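Kodlow group reports first result on cookware tasks

Oct 12, 2024

Since March our group at Kodlow has worked on one question which looks small but costs us a lot of time: how can a robot arm learn to move lids and pans in a kitchen that it has not seen before? In this item we would like to share with readers the first result, and also some problems that are still open.

The usual way is to record many demonstrations, where a person guides the arm through the task, and then to train a policy on all of them together. We did this too. Our set has 2,073 demonstrations, recorded in real kitchens and not in the lab. When we trained on the full set, the policy was good at reaching the stove but weak at the last few centimeters. It often closed the gripper a little too early, or it came down beside the knob of the lid.

Our colleagues at Mendonça suggested that we should look at the quality of the demonstrations before asking for more. So we wrote a small filter, which we call Govura. It checks each demonstration for long pauses and for corrections near the moment of contact. If a demonstration has too many of them, it is left out of the training for the contact part, but it is still used for the approach part. After filtering, 1,292 demonstrations remained for the contact part.

The same network was then trained again with the same settings. We tested both versions in 8 kitchens which do not appear in the training data, always with the lid task first and the pan task second. The filtered version completed the lid task more often in every kitchen except one. For the pan task the difference was smaller, and we do not want to claim much about it yet.

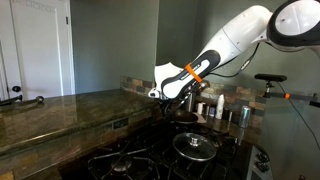
The arm over the back of a gas stove, with a glass lid resting on the grates in front of a shallow pan.

Glass lids deserve a few words of their own. A transparent lid is difficult for depth cameras, because the camera measures partly the glass and partly what is behind it. The metal rim and the knob give better points, but they also reflect the light strongly, and a black glossy cooktop makes this worse. Govura does not solve this problem. What we noticed is that the people who gave clean demonstrations usually came to the knob straight from above and slowly, and the policy has copied this habit. With such an approach a small error in depth does less harm.

One thing surprised us. We expected that the filter would remove mostly the early demonstrations, when the operators were still learning. In fact the removed ones were spread over the whole period. Long sessions had more of them – after nearly 18 minutes without a break the number of corrections clearly went up. We have now changed our recording plan and ask for shorter sessions.

The next step is to run the same comparison on the Surnico setup, where the gripper has softer fingers and the cameras are mounted lower. We would also like to try the filter on drawers and cupboard doors, where contact lasts longer and a pause does not always mean a mistake. For these tasks the limits in the filter will probably have to be set again by hand.

Groups who record their own kitchen data and wish to test Govura on it are welcome to write to us through the contact form of the newsletter. Please mention the format of your recordings and how the moment of contact is marked in them.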